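### 4.2 Who stays on the forum

Prundenby's town forum has 1,087 registered members, of whom 41 posted in August. The rest, we assume, were improving global understanding elsewhere.

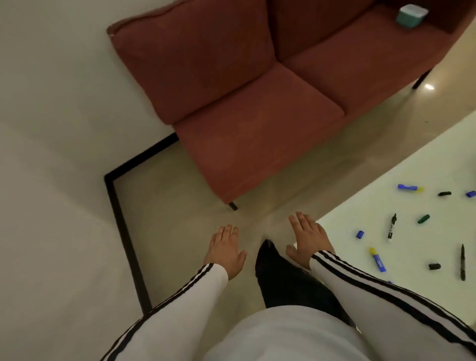
Why do so few members post? Most told Soliman they log in to read the arguments and have no wish to join one.

Figure 3. A sofa with red upholstery and black metal legs.

Carrillo's earlier survey found much the same, with fewer insults.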